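The Maraswood Letter
Sunday, February 24, 2019

The great toy box sort-out, part one

Hello again, and a big hello to everyone who signed up after the airing cupboard letter (I had no idea so many of you had feelings about pillowcases!). I promised you toys this time and toys you shall have. I've been putting it off since December, when the toy corner went from a bit full to properly silly, and every week I've found something more urgent to do, such as descaling the kettle or reading the gas bill.

What finally got me going was stepping on a wooden train in my socks. I said a word, sat down on the stairs, and decided that was it, the lot was coming out.

If you've never done a toy sort-out with children in the house, I'd say do the first half without them. I know, I know, they should be involved, and mine will be, later on, when it's down to choosing between things they like. But if you tip out a tub of odds and ends in front of a five-year-old, every broken thing in it becomes the best thing they've ever owned. I had a very long talk last year over half a plastic fence. The fence stayed.

Where I started

Play food. I always start with the play food, for the simple reason that it gets everywhere. I've had a toy egg in my coat pocket at the dentist's. Last summer I found a tiny plastic carrot in the cutlery drawer, lying in with the teaspoons as if it had always lived there.

The first job is getting a bit of everything up on a table where you can look at it. Floor sorting is murder on the knees and you lose things under the sofa, so I won't do it any more. A pale table is best if you've got the choice, as the colours show up and you don't miss the little bits. Then you need something to sort into, and the rule I go by is two open containers, one bigger and one small. The bigger one is for what's going back into play. The small one is for rubbish and for the sad little scraps that you can't put a name to. Open them both before you begin, lids up, so your hands can just drop and go.

And start with a handful! Please don't pour out the whole tub. I did that the first time round and stood there looking at a mountain of pretend vegetables with no will to live. A few pieces at a time is plenty: decide on those, then fetch some more. So a first go might be one banana, one bit of bread, a plate and a stray block that has wandered in from a different set altogether. There's always a stray block. Ours are forever turning up among the food, and I've stopped fighting it, because apparently the purple ones are jam.

I do plates last, by the way. They take up all the room in a box if you put them in early, and everything else then slides off them and ends up down the sides. Small chunky things first, long things like bananas next, plates on top or standing up at the edge.

One pink plate, one purple cube, some bread, the banana, and a lid flipped up:

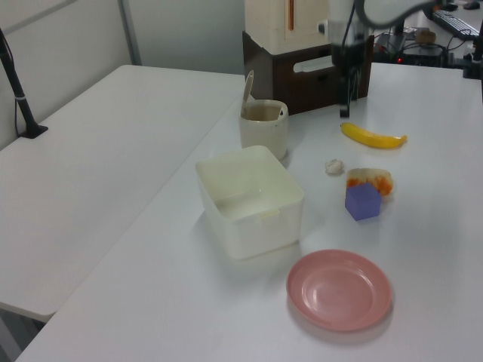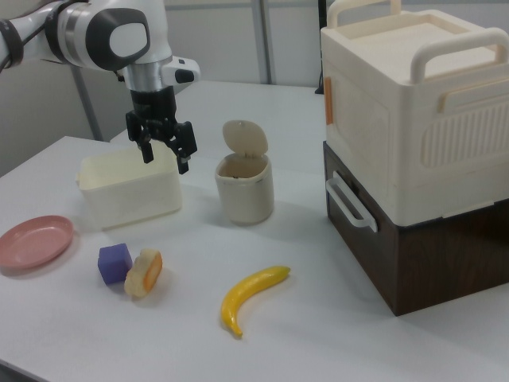
Boxes, and what I think of them

Right, storage. I get more letters about storage than about anything else, and I'm going to be a bit bossy.

Open boxes win for anything the children use every day. A shallow one with no lid, on a low shelf, gets filled at tidy-up time by a child who can hardly be bothered, and that's the child you're designing for. The minute there's a lid to take off and put back on, the toys go on top of the lid. I've watched it happen in my own house and at my sister's, and she's much stricter than I am.

Lidded boxes with proper handles are for the things that get put away and come out again. I rotate ours, so the farm goes up to the landing and the train set comes down, and for that I want a lid that stays on when I'm carrying it upstairs with the washing under the other arm. A latch is nice. Two handles on the top are nicer still, as you can lift it straight up without bending and hugging it.

Drawers I go back and forth on. They look lovely shut. The trouble is that in our house a drawer is where felt tips go to dry out, so I've given ours over to jigsaws and the paper things, sticker books and so on, and I check it more often than I'd like.

I should mention that I bought a set of Villca crates in the sales, the folding sort, and I can't get on with them. They fold beautifully. They fold when you want them to and they also fold when you've just put a castle in one. If anybody has the knack, please write in and tell me, as I'd like to love them and they were £20.

What went and what stayed

I'll only give you the play food for now, as the dressing-up is a letter all by itself.

Out went anything cracked, anything chewed past the point of decency, and all the cardboard packets, which had gone soft at the corners and smelt of old biscuit. Out went the sticky-tape pizza. I felt bad about the pizza. It had served at a great many parties, but the tape had picked up so much fluff that it looked like something you'd find behind a cooker.

In stayed nearly all the fruit, the bread, the plates (they wash so well) and a teapot with no lid that I was told in very firm terms was a jug. I also kept a few blocks in with the food, see jam, above. I used to insist that every set went back together the way it came out of the shop and I was miserable about it. There are 1000 better ways to spend an evening. These days, if they play with it together, it lives together.

Washing the food was easier than I remembered. A washing-up bowl, warm water, a small squirt of washing-up liquid and an old toothbrush for the seams. I lay it all out on a towel overnight and turn it over before bed. Do make sure you squeeze the water out of anything hollow. I had a toy pear once that I won't describe.

The labels question

Kamonchanok Noiphan wrote to ask whether I label the boxes, and if so with words or pictures. Both, Kamonchanok! I draw a very bad picture and write the word underneath in big letters. My eldest can read the words and my youngest can laugh at the drawings. I've tried a label maker, an Ultix one I borrowed from next door, and the labels came out smart as anything and then peeled off by the weekend. I expect my boxes weren't clean. Masking tape and a thick black pen for me, and you can change your mind without leaving a mark.

Put the label on the short end as well as the front, if the box is ever going to go into a cupboard sideways. I learned that one the slow way.

A tip from Murali

Murali Arumugam, over in Flendon, sent in such a good idea that I've pinched it straight away. He keeps a little lidded pot on the windowsill for what he calls orphans: the odd wheel, the doll's shoe, the puzzle piece from who knows where. Whenever anyone finds a bit, it goes in the pot with no discussion. Then every now and then he tips it out and the children have a go at matching the bits to their homes. He says some 300 pieces of one jigsaw have been through it, and I do hope he's exaggerating.

Ours started last week and already has a button, a tiny saddle and a key that doesn't fit any door I own.

Before you begin yours

A few bits, in no order. Have a bag for the charity shop open by the door and take it the same day, or it creeps back in. Put the radio on. Have the tea made before you sit down. Don't start at bedtime! I gave myself a whole morning and only got through the play food and half the bricks, and that was with both of them out at swimming.

If a toy is missing a piece, give it until the end of the sort-out before you throw it away. I binned a shape sorter once and found the star an hour later inside a welly.

Next time it's dressing-up clothes, with a longish moan about wings. I'd like to hear how you store them, wings especially, and hats if you've cracked hats. Replies come straight to me, and I do read them all, usually in the bath. I've got 6 of you still waiting on the limescale recipe and it's coming, I've only got to find the envelope I wrote it on.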